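Plindstead Community Board > Home & Garden > Damp in back bedroom, again

wrenhouse
Black spots back behind the wardrobe. Wiped it down in February, painted over, now its worse. Outside wall. Quoted 528 for a "treatment". Any ideas before I pay?

mossy_k
Don't pay. It's condensation. Pull the wardrobe out a hand's width, open the window 2 times a day, done.

Sandamali Herath
Disagree, could be the gutter. Ours was. 145 to fix and the wall dried out in 3 weeks. Go out when its raining and look up.

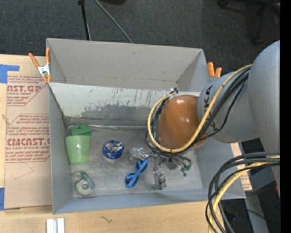 wrenhouse
Does paint with the anti-mould stuff in it help at all?

mossy_k
Only once the wall's dry. Put it on damp plaster and it peels.

tilly_wesmont
Gutters wouldn't give you spots just behind furniture tho. With mossy on this one. Get a cheap humidity meter, leave it in there overnight.

Sandamali Herath
Ours WAS just behind furniture. Check both, costs nothing to look.

wrenhouse
Ok wardrobe moved. Will check teh gutter next time it rains.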